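工单:腕部相机视角下,盐瓶的抓取位姿被翻转
产品:Fullov 规划器,Undura 仿真环境
模块:感知 / 位姿接口
优先级:中
状态:已解决,待合并
提交人:Sarita Ahuja
创建:3/9/20

问题描述

把 Wetell 检测节点从旧接口切到新接口以后,桌面任务“抓盐瓶,放进碗里”开始随机失败。规划器不报错,轨迹也能执行完,但末端到达预抓取点之后,夹爪会绕接近轴先转 180 度再下去,有几次在下降途中触发碰撞保护。同样的场景、同样的随机种子,旧接口没有这个现象。

跑了 42 次,失败 9 次。失败的几次里,外部相机给出的盐瓶位置都正常,问题只在切到腕部相机做二次定位之后才出现。

环境

Undura 用的是二月的构建,没有打本地补丁。Fullov 取主分支最新提交。物理步长和渲染频率都是默认值。相机外参从场景文件读取,没有手工改过。

复现步骤

启动桌面场景,加载紫色碗、白色盐瓶和那件浅色餐具。
让机械臂移动到观察位。
打开腕部相机的二次定位开关。
请求盐瓶的抓取位姿,连续请求几次,比较返回的四元数。

正常情况下几次结果应当只差一点噪声。出问题时会在两个朝向之间跳,位置部分几乎不变。日志里能看到这样的内容:

[refine] target=shaker source=wrist status=ok
[refine] target=shaker source=wrist status=ok axis_flip=true
[planner] pregrasp accepted

axis_flip 为真时状态仍然是 ok,所以下游没有任何拦截。

我先怀疑的是遮挡。夹爪自身会挡住一部分桌面,碗和餐具在腕部视角里经常不完整,分割掩码一碎,后面的主轴估计就不可靠。不过盐瓶这一侧通常露得比较全,掩码也没有断,所以遮挡解释不了盐瓶翻转。 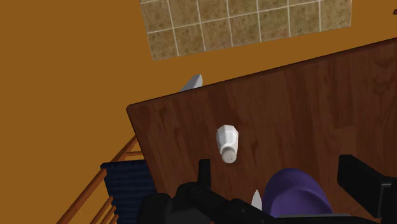

Fuad Hailu:先别动分割。主轴估计用的是点云协方差,特征向量本身没有正负,旧接口在输出前会拿瓶盖方向做一次定号,新接口里这一步可能没有搬过来。请把 refine 节点的参数完整导出来发一下,另外确认 axis_sign_source 这一项有没有值。

Sarita Ahuja:参数已导出。axis_sign_source 是空的。旧配置里这一项写的是 cap,迁移脚本没有复制它。手工填上 cap 之后重新跑,翻转次数少了,但还是会出现,都集中在观察位比较低的时候。

Fuad Hailu:那就是两个问题叠在一起。第一个是迁移脚本漏字段,我另开一个子任务。第二个请查一下腕部相机到法兰的变换,看它是每帧查询还是只在启动时缓存。

Sarita Ahuja:查了。变换本身是固定的,没有问题。有问题的是时间戳。二次定位收到图像以后,去查的是“最新”的法兰位姿,没有用图像自己的时间戳。机械臂还在减速时就触发定位,图像和位姿对不上,点云在基座坐标系里会歪一点。歪的量不大,位置上看不出来,可是瓶盖平面的法向会受影响,定号时偶尔就选错了方向。

为了确认,我加了一个临时开关,到达观察位之后等关节速度归零再取图。开关打开后没有再复现翻转。这个做法会让每次抓取变慢,不打算留在正式代码里。

改动记录

refine 节点改为按图像时间戳查询位姿,查不到时返回失败,不再退回到最新值。
迁移脚本补上 axis_sign_source,缺省时打印警告并停止启动。
定号的置信度低于阈值时,状态返回 ambiguous,由规划器决定要不要换一个观察位。
外部相机的结果作为先验传入,两个来源的朝向夹角过大时拒绝腕部结果。

第四项改起来比预想的麻烦。外部相机那一路输出的朝向一直没人用,里面的坐标轴约定和腕部那一路不同,z 轴一个朝瓶底,一个朝瓶盖。我在接口层统一成朝瓶盖,原来的两处单元测试要跟着改期望值。外部视角下餐具被碗挡住一部分,但碗和盐瓶之间隔着一段空桌面,作为先验够用。 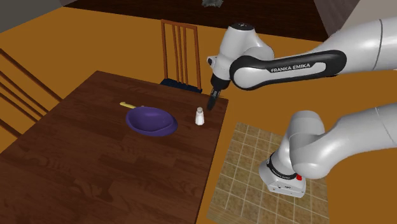
统一约定之后,先验检查的夹角阈值暂时放在配置文件里,键名 prior_max_angle。碗和餐具不走这条检查:碗近似旋转对称,绕竖直轴的朝向没有意义;餐具只用长轴,另外处理。

还有一处顺手改掉的地方。规划器收到 ambiguous 以后原本会立刻重试同一个观察位,结果是同样的图像再算一遍,日志刷得很长。现在改为先从候选列表里取下一个观察位,列表用完才报失败。候选列表目前是手写的,放在场景目录下,换场景的人要记得一起换。

验证

按原来的种子重跑全部 42 次,没有出现 axis_flip 后仍被接受的情况。有 2 次返回 ambiguous,换观察位后都拿到了位姿,抓取完成。旧接口的回归测试也跑过,结果一致。

Fuad Hailu:改动看过了,可以合并。两点小意见:警告信息里请带上目标名称,不然多目标时看不出是哪一个;时间戳查询的超时请单独做成参数,别和图像超时共用。

Sarita Ahuja:两处都改了,重新推了一次。临时开关已删除。

遗留事项

仿真里图像时间戳是严格对齐的,真机上驱动的时间戳会有抖动,按时间戳查询会不会频繁失败还没有测。子任务里已写明,真机测试之前不要关闭。
迁移脚本的其余字段没有逐项核对,目前只确认了 refine 节点这一段。
文档中“位姿接口”一页仍是旧的坐标轴约定,更新后在本工单下附链接。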